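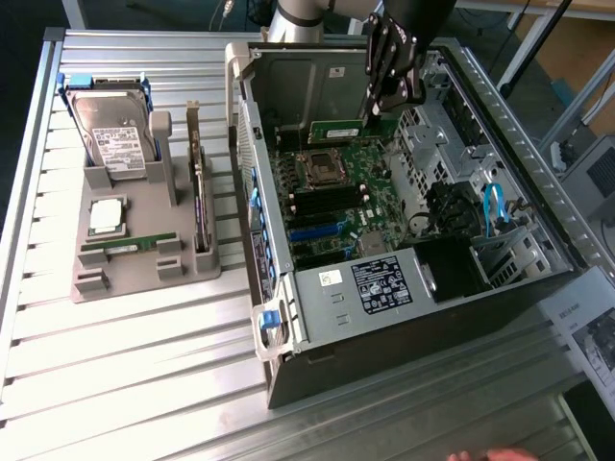
Andska Introduces the Cumero Bedside Breath Monitor for Hospitals and Clinics

Barkora, 29th July

Andska is delighted to announce the release of Cumero, a bedside monitor that measures the carbon dioxide in a patient's breath and shows the reading as a live wave on a color screen. The monitor is meant for recovery rooms, emergency departments, sleep clinics and any ward where staff need to keep a close eye on how well a patient is breathing. It is the first product from our Barkora site to go all the way from first sketch to finished unit under one roof, and we could not be happier to see it on its way to the people who asked for it.

Cumero draws a small, steady sample of breath through a thin line connected to a nasal cannula, a mask or a breathing tube. The sample passes through an infrared sensor, and the screen shows the level at the end of each breath along with the breathing rate. A nurse walking past the door can read the main numbers from the hallway. Up close, the full wave is there to look at, with the last stretch of readings kept on screen so that a slow change is easy to spot.

The monitor can be ordered in 2 versions. The standard version measures carbon dioxide and breathing rate. The second adds pulse oximetry, with a finger sensor in adult and child sizes. Both share the same case, the same battery and the same menus, so a hospital that buys a mix of the two will only need to train its staff once.

A lot of the design came out of time spent at Mowat, a regional hospital that tried early units on its wards starting in January. Over the course of the trial, Cumero was used with 1,002 patients, mostly adults recovering from surgery. Staff filled out comment cards at the end of their shifts, and the team in Barkora read all 1,313 of them. Some asked for small things, like a hook for the sample line and a brighter battery light. Others went deeper. The night staff wanted alarms that could be told apart by ear, and we rebuilt the alarm tones from scratch (the new set has a soft two-note chime for a blocked line, very different from the alarm for a missed breath). The respiratory therapists wanted the water trap moved to the front, where it can be changed without turning the monitor around. It is on the front now, and it comes out with one hand!

Moisture is the old enemy of this kind of monitor. Breath carries water, water gets into the line, and the readings drift or stop. Cumero uses a new trap with a larger chamber and a filter that shuts off the flow before water can reach the sensor. When the trap is nearly full, a message comes up on the screen and stays there until the trap has been changed. Replacement traps are sold by the box, and the same part fits both versions.

The alarm limits can be set for each patient or loaded from a list that the hospital puts together itself. There are 3 starting lists in every unit, for adults, children and newborns, and each one can be edited and locked by the biomedical department. Changes to the limits are recorded with the time they were made, and the record can be copied to a USB drive or sent over the hospital network.

We also put plenty of work into making Cumero easy to look after. The sensor module slides out from the back once the cover is removed, and the battery can be replaced with a standard screwdriver. The zero check runs by itself at startup. A full calibration needs only a bottle of test gas and the adapter that comes in the box, and the steps appear on the screen as you go. The service manual is included with every order at no extra charge, and printed copies can be requested for the workshop.

Each Cumero ships with a power cord, a pole clamp, a starter pack of sample lines, a box of water traps and a quick guide that hangs from the handle. Wall mounts and a rolling stand are available separately.

Orders are open now through the Andska sales desk and through our regional distributors. Hospitals that would like to try the monitor before buying can ask for a loan unit, with a training visit for day and night shifts included. Mowat has already placed its own order and will be moving its trial wards over to the finished version. To everyone there who filled out a card at the end of a long shift, thank you. Your handwriting is all over this monitor.

About Andska

Andska designs and builds patient monitoring equipment for hospitals, clinics and transport teams. The company's design, assembly and service departments are based in Barkora.

Press and product inquiries

Please contact the Andska press office in Barkora. Product sheets, screen images and the full list of accessories are available on request.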